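How I bed in new brake pads (and why I stopped skipping it)

I fitted my first set of front pads when I was 22, on a tired little hatchback, and I was so chuffed with myself that I drove straight off and did my normal week of commuting. They squealed for months. I blamed the pads, then the discs, then the grease, and it was Milan Van Damme, who used to run the track evenings up at Havarham, who asked me whether I'd bedded them in. I hadn't even heard of it.

So this is the way I do it now, on an ordinary road car with ordinary pads. If the leaflet in the box says something different, do what the leaflet says. Some makers want a gentler start and a few performance pads want a lot more heat than you could sensibly get on the road.

What's going on

When you first fit pads, the pad and the disc haven't met properly. Bedding in lays a thin, even layer of pad material on the face of the disc, and once it's there the brakes bite harder and feel smoother. Get it patchy and you can end up with that wobble through the pedal that everyone calls warped discs (mine never were, as far as I could tell, I'd just left pad smeared all over them).

Before you set off

Pump the pedal until it's firm, with the car still on your drive. Please don't skip this one! After you've pushed the pistons back the first press can go right to the floor, and you don't want to find that out rolling towards a wall.

Then check the fluid level, check your wheel nuts with a torque wrench, and wipe any oily fingerprints off the discs with brake cleaner. New discs often come with a coating on them too, so give both faces a proper clean. I go through a whole roll of blue paper towel doing this and I regret nothing.

Find the right road

You want somewhere straight, dry and quiet, where you can slow down over and over without upsetting anybody. I use the old road out towards Nuratbridge, early, before 7 in the morning. In July it's lovely and light by then. In winter I wait for a dry late morning and put up with the odd tractor.

Don't do this in the rain, and don't do it with a boot full of shopping or a dog that hates corners.

The gentle stops

Start with some easy ones. Get up to 30 mph, check your mirrors, and brake smoothly down to walking pace. Let the pedal off, drive on for a bit, then do it again. I do eight of these, and all I'm after is a bit of warmth in everything. The brakes may feel a touch wooden to begin with, but the car should still stop safely, and if it doesn't, go home slowly and find out why.

The firmer stops

Now go up to 50, where the limit allows it, and brake down to 10 or so with a firm, steady foot. You don't want the ABS chattering away. And don't come to a full stop! If you sit there with hot pads clamped on a hot disc you can leave a nice pad-shaped print on it, and that's your wobble.

Six of those will do it for most road pads. You might get a bit of a smell, which worried me no end the first time. If you get actual smoke or the pedal goes long and soft, ease off and let it all cool.
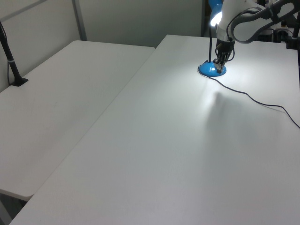

The cool down

Drive for ten minutes or so with hardly any braking. Pick a route without traffic lights if you can. When you park up, leave it in gear (or in P) on level ground with the wheels chocked and keep the handbrake off until the discs have cooled.

The next few weeks

I take it easy for the first 217 miles, which is a silly number, but it's the round trip to my sister's in Whitlock and it's become a habit. No towing and no heroics down big hills. After that I whip a front wheel off and have a look. The disc should be an even grey all the way across. On the last set I did there was a faint ridge at the outer edge, and it had gone by 1000 miles.

If you still get a squeal, look at the clips and the backs of the pads before you order anything new. Mine was a bent clip, 26 pence to replace, and I'd already priced up a full set.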